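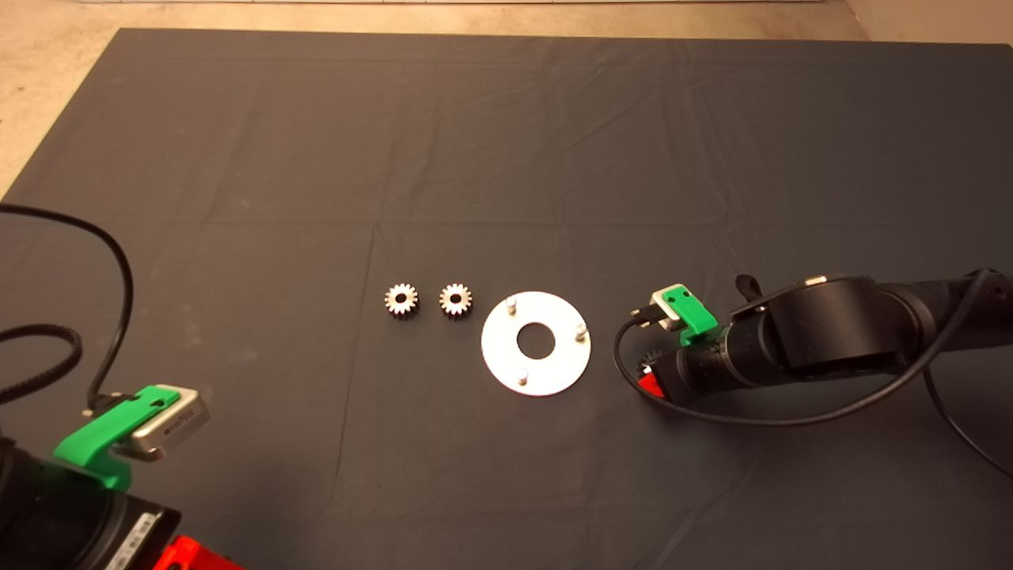 Valeriano Manzano
Senior lecturer in assembly practice, Mutiso Workshop Group

4.2 What the flat layout does and does not show

Figure 3. Parts for the gear-on-pin task on the dark grey cloth: two spur gears side by side, and to their right the white plate with its three metal pins.

The literature on small-parts assembly is fond of the claim that a tidy layout shortens the work. We took the claim seriously enough to test it and came away less sure of it than when we began. The layout in Figure 3 is the one most handbooks would approve of. The gears and the plate lie in one row, with dark fabric between the two gears and nothing stacked. The pins stand up from the plate where they can be seen at once, spaced round the central hole. If neatness alone did the job, this ought to be the easy case.

It was not clearly the easy case. Across 1,687 placements, the row layout and the scattered layout gave times that overlapped for most of their range. The mean favours the row, but the mean is pulled by a small group of very slow placements in the scattered condition, and when those are set aside the gap shrinks to something we would not wish to defend. Mazurek, who ran the first round of analysis, reads the same numbers more kindly than I do. We have agreed to report both readings.

Part of the trouble is that the usual measure begins when a part is picked up. By then much of the benefit of a tidy table, if there is one, has already been spent. Searching is over. What remains is lining up a bore with a pin, and we can think of no good reason why the earlier position of the gear should matter to that. The Skuleo handbook treats the two stages as one and then credits the layout with the whole saving. We found no support for doing so.

The cloth deserves a word, as it is often recommended and seldom examined. Dark fabric sets off a silvery gear and a white plate well enough, and parts laid on it are said to stay where they are put. It also creases. The folds visible in Figure 3 form a loose grid, and it is tempting to treat such lines as guides for placing the parts. Six of our 40 participants told us they had done this without being asked. We cannot say whether it helped them. Any later study that wants to compare layouts on cloth should press it flat first, or else admit that the cloth is part of the layout.

A harder objection is that the two gears are nearly the same size. A row of near-identical parts asks very little of the person choosing between them, and a tidy arrangement may earn its keep only when the parts are easily confused -- a mixed tray of bushes and spacers, say. The Kindport trials, with 1,000 placements of mixed parts, do report a larger effect, but they changed the lighting between conditions and we would not lean on them.

Our position is therefore a narrow one. For two gears and one plate, the row layout does no harm. Whether it does any good is left open by these data, and Section 5 returns to the search stage, timed separately.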